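Clearing out the craft corner this week, and I have gotten way too attached to things that cost less than a cup of coffee. Settle in, this one runs long.

First up, the gray cloth. Light gray, crumpled within a minute of being folded, and the thing I reach for more than anything else I own. I bought a pack of 20 years ago and I think I'm down to four.

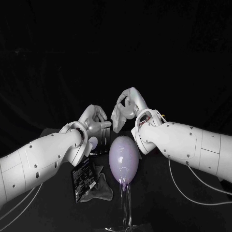
My rule for anything shiny is a dry cloth first and a damp one only if the dry one gives up. Glossy surfaces show every little streak, and I have made plenty of streaks with good intentions and too much spray.

And please shake the cloth out before you start! One bit of grit and you'll be looking at that scratch until September. Ask me about the lamp from the Nesholm flea market. (Don't, I'm still sad.)

Black fabric is the other thing I won't part with. It shows lint like you wouldn't believe, but pale things look so lovely against it. I leave the folds in. Ironing a backdrop is where I draw the line.

OK, rubber bands. I posted about these on 7/23/24 and got more replies than I did for the entire quilt, so clearly I'm among friends here.

I keep mine in an old Pamumora cookie tin, sorted by color, which took a whole evening and made me happier than it should have. Last time I went through it there were 530 in there. I don't remember buying a single one.

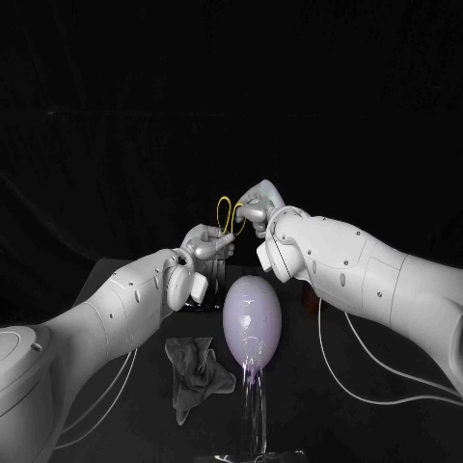

Yellow ones are my favorites - easy to spot when they land on the rug, and they always land on the rug. A twist in the middle gives you two loops out of one band, and that's how I keep a pair of paintbrushes side by side without them knocking together.

Old bands do go crackly, so give each one a gentle stretch before you trust it with anything. If you see tiny cracks along it, let it go. I know. I know.

Tomorrow I tackle the ribbon drawer, and I may need moral support - tell me what you're hanging on to in the meantime, and how many cookie tins it takes up.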